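The Wistine lab at Prandbridge spent February comparing two parallel grippers on one arm, with the same wrist camera throughout. Its lead engineer describes the comparison as narrow. "We changed the fingers and left the controller alone," she said. Each gripper ran 275 trials with soft items and a front-loading washer.
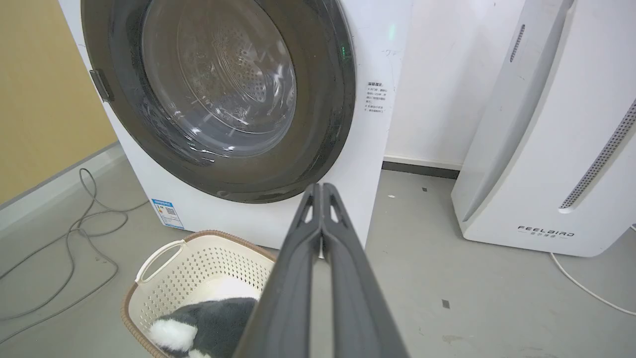
According to the Zuvik technician, long fingers cost some stiffness at the tips, and he would have liked a force limit set per item. The engineer accepts the first point. "Tip deflection shows up in our logs. It stayed under 9 millimeters." Glare on door glass remains a camera problem, she added, and exposure is still set by hand.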